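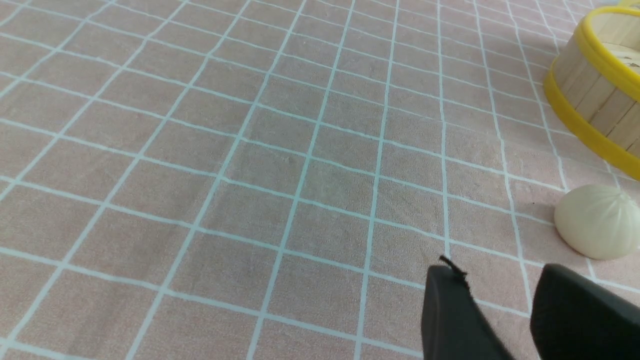
Section 4: Laying the table and setting out the steamer

Before you begin, choose a cloth you don't mind getting a splash or two on. A checked or gridded fabric cloth is a lovely choice for a steamer supper – ours is a soft dusty pink with thin pale lines – and the squares are a real help when you want things to sit straight. The Hokine bamboo steamer is quite happy on any steady, level table, so please don't feel you have to buy anything new.

1. Shake the cloth out of doors if you can, then lay it over the table and let it settle for a minute or so. Smooth it from the middle outwards with the flat of your hand. A few faint creases will do no harm at all, but a proper fold under the base can make the basket rock, so do chase those out to the edge.

2. Line up one of the printed lines with the long side of the table. If your cloth is plain, simply measure the overhang at each end and tug gently until the two match.

3. Put a heatproof mat or a large dinner plate where the steamer is going to stand. Towards a corner is usually best, as it leaves the middle free for bowls and dipping sauces and for everybody's elbows.

4. Carry the basket to the table with both hands around the wall, using oven gloves if it has come from the pan. Lower it straight down onto the mat. Please don't slide it across the cloth, however tempting that is when you are hungry.

CAUTION: Steam can scald. Lift the lid away from you, and keep little ones well back until the first cloud has gone.

CAUTION: Never put a basket straight from the pan onto bare fabric. The base will be wet as well as hot, and damp bamboo can leave a mark that takes several washes to shift.

Note: If you are setting the table early, leave the basket open and empty so that air can get to the inner floor. Line it with greaseproof paper or cabbage leaves just before you fill it, and not the night before.

5. When supper is over, lift the basket off, wipe the slats with a barely damp cloth, following the grain, and leave it to dry overnight on its side. Dab any spots on the tablecloth with cool water while you wait for the kettle.

For storing the basket between meals, please turn to Section 5.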